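**Kelasport packing line** is a repacking operation for tennis balls and cans run by the sporting goods distributor Kelasport at its Zawadzka warehouse. Robot arms were brought in to take over part of the bench work, which consists of picking up cans and loose balls, sorting them, and setting them out for cartons.

Handling cans is treated as a separate task from handling balls. A can may be standing or lying down, and its glossy label reflects light — a common difficulty for camera-based picking.
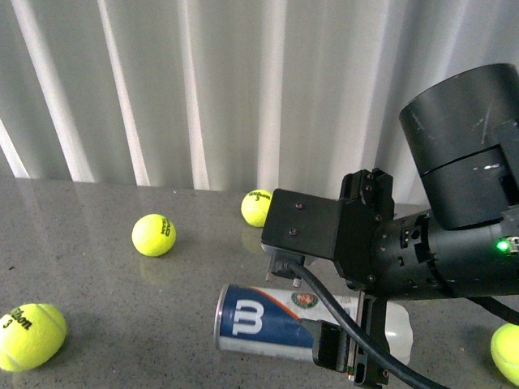 Tennis balls and a Wilson can at the gripper

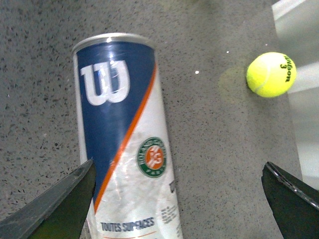 Staffing on each shift stayed at two, but the jobs changed. Packers who had spent the day at the bench were retrained by Gusness, the integrator, to clear faults, check labels and restock. In the first month the line logged 1,849 cans and 43 stops that needed a person.

Shift lead Zuzanna Sobczak told the staff newsletter *Namo* that wrist pain complaints had dropped, while the work had become more solitary and harder to pace — "you wait, then you hurry." Job rotation between the line and the loading dock is due to begin in August.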